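Buscar en la revista: escribe y pulsa Intro
Última actualización: 13/06/2023

Llevo ocho meses viviendo en Virkelham y sigo sin acostumbrarme a los alquileres. Pago 2,953 al mes por un piso de 46 metros - ¡y mis colegas me felicitan!

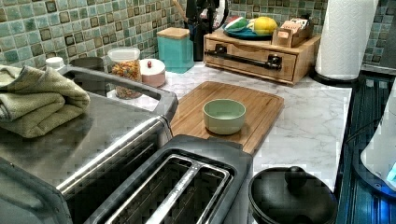

Keisha Kapoor, que llegó en diciembre con la naviera Halvorsen, miró unos 10 pisos antes de firmar.

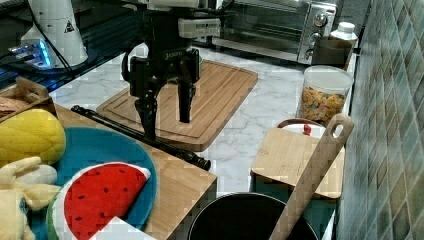 Foto: Walid Hamdan

Ella al menos tiene ayuda de la empresa. Yo voy por libre, y comer fuera ya es cosa de cumpleaños.
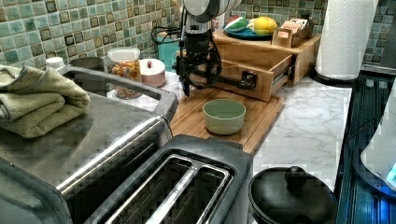
Encimera de mármol y azulejo verde.

¿Me iría? Pregúntenme cuando toque renovar.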